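Hand-held gripper sessions: the questions I keep getting

Filed under: Good Practice > Grippers & Handling

I look after the house rules for the recording benches at Pillance, and most of my week goes on the same handful of questions. So I've put my answers on one page!

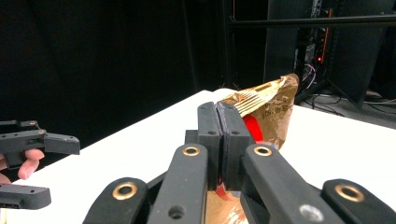 Where should I grip a crisp packet or other foil bag?

On an edge or a fold, please. Foil is thin, so the pads will close nearly flat on it, and that's fine. Don't go for the fat middle of the bag (I know, it's tempting) unless your task card says so.

Can I use both grippers at once?

Yes, if the card is marked two-handed. Keep the spare one open and off to the side until you need it, and watch your fingers around the linkages. They do nip.

How long can I go on for?

40 minutes, then a proper break of 20. I'm quite strict on this one. Tired wrists make wobbly recordings, and they hurt too.

What counts as a failed attempt?

If you drop it, or you touch it with your bare hand, mark it failed and carry on. Please don't delete it! The Drakos rule sheet asks us to keep the lot, and I think they're right.

When do I swap the object?

After 23 goes, or sooner if it splits. Crumpled is fine by me, torn isn't.

Do the pivots need oiling?

No. Wipe them with a dry cloth and move each arm through its full travel before you start. If anything feels gritty, put it in the repairs tray and take another.

Do the Jerkstead benches follow the same rules?

Nearly. They ask for 2 people in the room at all times, so check before you book.

Related pages
Task cards: how to read them
Cable tidying at Drestach
Booking a bench at Jerkstead
Labelling failed attempts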